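# The Long Life of the Office Table

12 January 2023

When a company leaves a building, the tables usually stay behind. In Amumley, more of them are now finding a second home.

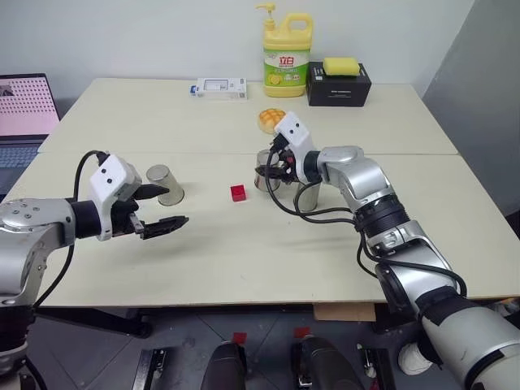
## From landfill to warehouse

Lynch, a used furniture dealer on the east side of town, took in 2459 tables and desks last year. Most came from offices that had cut their floor space. A plain table with a pale top sells fastest, often within a week. Dark tops and odd shapes can sit for months.

Prices are low. A straight desk in fair shape costs $60, and a pair that can be pushed together to make a larger surface goes for $127. Delivery is extra, and stairs cost more.

## What buyers look for

The first thing to check is the frame. Scratches on a top can be lived with, but a bent leg will make a table rock on any floor. Buyers should also ask whether the height can be changed. Tables bought as a pair need to match, and two from the same maker can differ by half an inch if they were built years apart.

Kokasport, which runs a small gym and a study room for its younger members, bought almost 47 pieces in September. It kept the larger tables and passed the rest to a school nearby.

## A slow trade

Moving is still the hard part. Old bolts strip, tops crack in the truck — and a missing bracket can hold up a whole order. Velasis, a repair shop two streets from the warehouse, now cuts replacement parts by hand. The wait for a bracket is nine days.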